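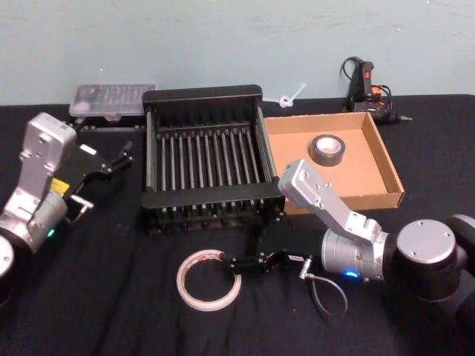 Konrad Piątek asked that we add a line for the emergency stop of each arm, because last term the list had only one line for both. It is added now as item 1.

Kodbridge student project, two-arm sorting bench
Safety checklist before the session, with comments

1. Emergency stop, left arm and right arm, pressed and released one time each.
OK. The right button is stiff. Please push it fully.

2. Screws at both wrists checked with the hex key.
OK. One screw on the left was tightened a quarter turn.

3. Cables have enough slack for the full reach of the arm.
OK with remark. The loop under the right wrist must stay free of the cloth.

4. Speed limit set to 153 in the control program.
It was at 600 when I opened the program — the team before us did not put it back. Corrected.

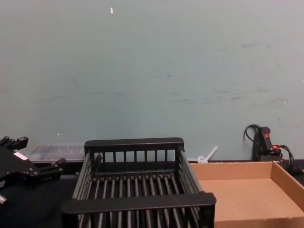 5. Rack and cardboard tray stand in their places and do not move when touched by hand.
The rack is good. The tray is light and can slide, so the students should check it again after each run. I would like two small stops on the table for this, but they are not ordered yet.

6. Glue gun unplugged during arm motion.
OK. The plug was on the floor, I checked it myself. The cord should be wound better.

7. Students stand behind the floor line, 700 mm from the table edge.
Not OK. The line is worn off on the window side. New line to be made before the Brodosine meet in April.

8. Not more than 4 students at the bench.
OK.

9. Gripper closing force tested on a soft item first.
OK. Left and right feel the same to me.
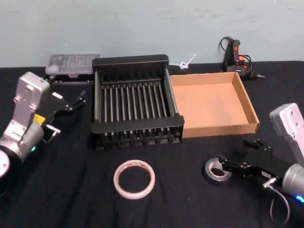

Item 10: right gripper at the duct tape roll, tray empty.

10. First pick done at low speed, one hand at the stop button.
To be signed by the student who runs the program, also when the teacher is present.

Open points: 5 and 7. Cloth to be pulled flat at the front.

Checked by: Akihiko Kudo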